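Open day at Clamville camp, notes for the parents' group

I drove up to Camp Broredness last week for their winter open day. We have been looking at places for the older kids for next summer, and Clamville is close enough that nobody would need to spend a night on the road. The outdoor program was the main thing I wanted to see, mostly the canoes, the climbing wall and the orienteering course. I did not look at the riding because we already have that locally.

The camp sits at the end of a gravel road, a few miles past the Grostbridge turnoff. The sign is small and I missed it the first time. Parking is in the lower field. Visitors were split into groups and each group got a guide for the morning. Ours was Pieter Magagula, who runs the waterfront in summer and keeps the trails open the rest of the year.

**The lake**

We started at the dock. The swimming area is roped off in three sections by depth, and every child takes a swim test on the first afternoon. The test is two lengths of the middle section and a minute of treading water. Children who don't pass stay in the shallow section and can try again any morning before breakfast.

Canoes go out with one counselor for every 5 children. Younger campers stay inside the cove. Older ones can sign up for the overnight trip to the far shore, which runs twice per session if the wind allows. The boats are stored upside down on racks and looked well kept. The life jackets were hung by size in a shed with a fan. I asked how often they were replaced and was told every fourth season, or sooner if a buckle goes.

**The climbing wall**

The wall was rebuilt in October. It is an outdoor wall with a roof over it, so it can be used in rain. There are 16 marked routes. The easiest ones have large holds and lean slightly away from the climber, and a child of seven or eight could manage them. The hardest two are for counselors and for campers who have passed the belay course.

Ropes and harnesses are from Fuchs and are checked by an outside inspector before each summer. The log was on the table and we were free to look through it. The helmets seemed a little worn to me, and I wrote that down to ask about again.

**The orienteering course**

I spent the most time on this part. The camp owns 134 acres, nearly all of it woods, and the course uses the whole property except for the strip along the road. There are three loops. The short one stays within sight of the cabins and is done in pairs with a picture map. The middle loop needs a compass. The long loop has a time limit, and groups carry a radio.

We walked the short loop, and it took forty minutes with a lot of stopping. The markers are orange and white and set at a child's eye height. A few had come loose from their posts. Two of the wooden bridges were slick and one had a board missing, with tape across it.
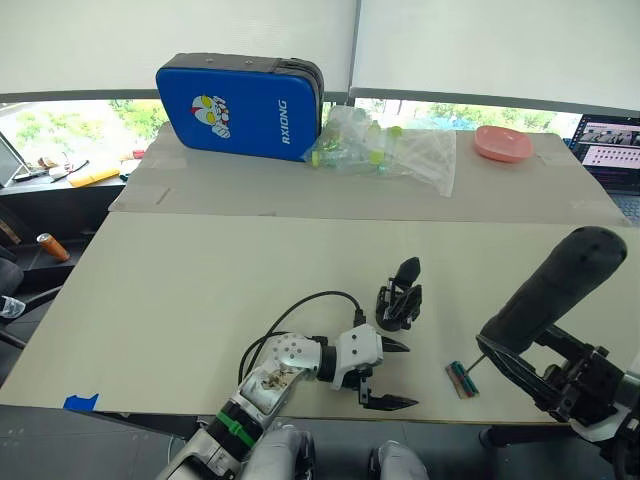
A mother in our group, Grace, wanted to know what happened if a pair got turned around on the short loop. She said her son would follow a frog into the next county. Pieter told her the loop is bounded by the service road on one side and the creek on the other, and that a counselor stands at each of the two crossing points until every pair has come in. She asked whether they wear whistles. They do, on a cord, and the signal is three blasts.

**Rainy days, food and cabins**

If it pours, the groups rotate through the dining hall for board games, knot tying and floor hockey. Thunder closes the lake and the wall until half an hour after the last clap.

Lunch was chili and cornbread, with a bean version. The kitchen asks for allergy forms one month ahead. Cabins sleep ten, including two counselors, and have electric light but no heat, so a warm sleeping bag is needed even in June. The bathhouse is a short walk up the hill. The path to it has lights.

**Cost and dates**

A two-week session is $2,000, with a deposit due at sign-up. That covers everything except the camp store and the bus. Brothers and sisters get a discount, but I was not given the percentage. Half the deposit is refunded for cancellations made before May.

Still to ask:

- replacement dates for the climbing helmets
- when the bridge on the short loop will be repaired
- whether the overnight canoe trip has a minimum age
- where the bus picks up

I brought back a few spare brochures. If you want one, let me know and I will drop it off.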